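Consumer Claims and Evidence
Unit 4 handout: Reading a product test

Most of what passes for testing in ads and store leaflets would not survive ten minutes with a pencil. Bring the Wimley mattress leaflet to class, marked up.

Start with the sample. Wimley says "129 sleepers agreed." Agreed with what? The question is never printed, and neither is the number of people asked. If 790 were sent a mattress and 129 wrote back, the figure means very little. We don't know, and the leaflet doesn't help.

Next, the comparison. The Clutley kettle is "39 percent faster." Faster than an older Clutley, a rival, or a pan on the stove? Watch for a missing "than." I have yet to see one left out by accident.

Then who paid. Rirnelard ran the Khunthong shoe trial and also sells Khunthong shoes. This doesn't make the result false - it does mean you should ask to see the trials that went badly.

Last, the setting. Lab results often come from conditions no household has. A stain remover tested on fresh stains tells you little about the old one on your couch.

For next time: find one claim with a number in it, on any package at home. Write down what was measured, who measured it, and what you would still need to know. Half a page. "It seems trustworthy" is not an answer.

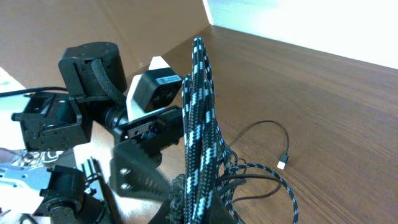

Black servos and a white plastic bracket beside a wooden tabletop. The label print is too small to read.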